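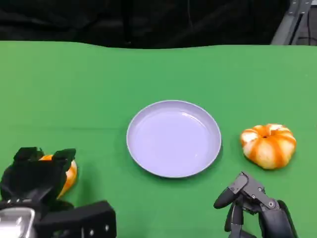

1st April

Props table, second go at the breakfast layout. Present: me, Esther Langat, and Bláthnaid Cronin for the part before lunch.

Green cloth back on. It was folded away in October by someone who believes in folding, and the creases have had all winter to settle in. Bláthnaid offered to iron it and then found that the workshop iron belongs to Khan downstairs, who wasn't answering. Went ahead with the wrinkles. If you pull from the far corners they move to the middle, where they are worse, so leave the far edge wavy and stop fiddling.

Plate: the lavender one. We had the argument about white again. White on this green looks like a hospital tray, and lavender at least looks as if somebody chose it. Glossy, so the overhead light leaves a faint patch inside the rim whichever way you turn it. Esther wants matt. The Grurnemgate catalogue has matt plates on page 63, sold only in boxes of 100, and we are not opening a canteen.

Oranges. The idea was that a striped one, peel off in strips and pith left showing, would tell people at a glance that it was an orange and that breakfast had been started. First person through the door said "nice pumpkin". Second person said the same. Keeping it anyway, as it sits well beside the plate with a bit of green between them, and I have grown fond of it. The plain orange is for comparison. Nobody has ever mistaken it for a pumpkin, so it is winning.

Note on peeling, for whoever does this next: strips from top to bottom, leave the dark spot at the stem alone, don't press. Esther's way is neater than mine and takes three times as long.

Then the bread.

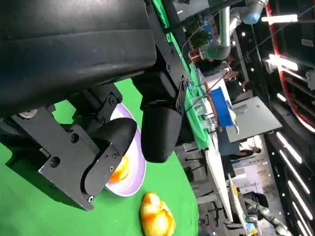
The toy roll is too good. Browned top, lumpy in the right places, and it goes straight on the cloth because there's no side plate and I'm not buying one. Bláthnaid thinks a roll off the plate looks dropped. I think it looks like breakfast at my house. We left it just beside the rim, which satisfied neither of us.

What does bother me is the colour. Roll and fruit are both in the orange family, and from the far side of the room they turn into one warm smudge on green. Something brown or red would help. The Drullurano crate (shelf 9, label says 748, ignore the label) is supposed to have a toy sausage in it. I looked and found a lid.

Graltden want the layout list from us before they'll lend any more crockery. Draft as it stands: cloth, plate, striped orange, plain orange, roll. Esther has added "cup?" in pencil and underlined it. I've no objection to a cup in principle, but the last one had a handle that caught on the cloth and took the whole breakfast with it.

To do:
Ask Khan about the iron, politely.
Find whatever belongs under that lid.
Roll: wipe down with a damp cloth, nothing stronger.
Real oranges don't keep once peeled, so toy fruit stays in the drawer and real fruit goes in the fridge with a name on it. Lost one that way already.

Cup still undecided.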